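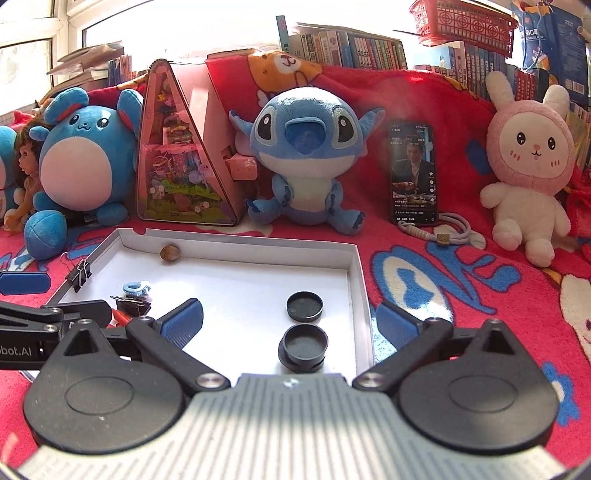 Unit 8: Rules for Tabletop Collection with Hand-Held Grippers
Course notes, Dzintra Kazlauskienė and Rigoberto Zavala

Read these before your first bench session. Most of what follows comes from the Larnby house rules, with changes made after last April's course. Where the two disagree, follow this handout.

1. Before you record

Wipe the finger pads with a dry cloth. Check that both fingers open all the way and close without catching. If a pivot screw has worked loose, stop and tell whoever is running the bench. Do not tighten it yourself during a session — the finger travel has to be measured again afterward, and only the bench lead can sign for that.

Put the work area where both operators can reach it with their elbows bent. A shallow tray is preferred for small objects. It keeps them from rolling away and gives the task a clear boundary: an item is either in the tray or out of it.

Surroundings do not have to be plain. Homes are full of toys, books and patterned cloth, and a policy trained only on bare tables does badly in them. What matters is that the background stays put for the length of a set. If something falls over, finish the episode, mark it, and put the thing back before the next one.

2. Light

Daylight is allowed. Note the time of day at the start of each set and again at the end. If a window is behind the work area, look at a test clip first and make sure the small items can still be told apart. Dark objects on a light tray floor are usually fine. Clear plastic is the hard case, and so is anything glossy in direct sun.

3. Choosing and placing objects

Mix shapes and finishes. Include at least one item that rolls, one that lies very flat, and one with thin parts that a finger can snag.

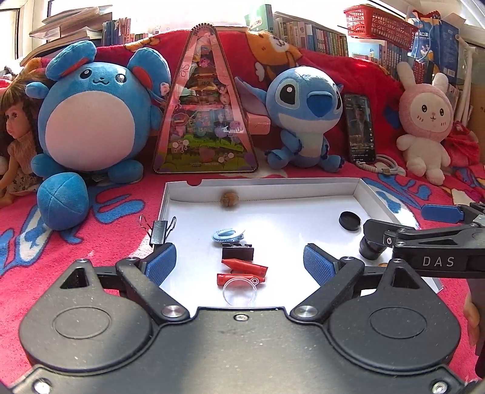
Figure 2. Mixed small items in a shallow tray, with a gripper open in front and a second one at the right.

Leave some items touching. Beginners tend to space everything out evenly, and the resulting grasps are too easy to be of much use. Change the layout between episodes, never during one.

4. Two grippers

Agree out loud who moves first. The second gripper waits outside the path of the first until it is needed. Hands stay on the handles and away from the fingers at all times, including while you are talking. Jewelry and long sleeves come off or get pinned back.

If the grippers touch, keep the episode and mark it "contact." Do not delete it. Estrella Camacho went through 1,482 episodes from the Cladance set and found that the deleted ones were mostly the ones she wanted.

5. Labels and privacy

Write the task in one short sentence before recording, then do that task. Any screen, letter or address in view must be cleared with the bench lead. Faces of people in the room are handled under the consent form, section 2.

6. Stopping

Take a break after 16 episodes. Tired operators squeeze too hard and start to hurry the release.

For next time: read the Gositz checklist and bring one written change you would make to section 3.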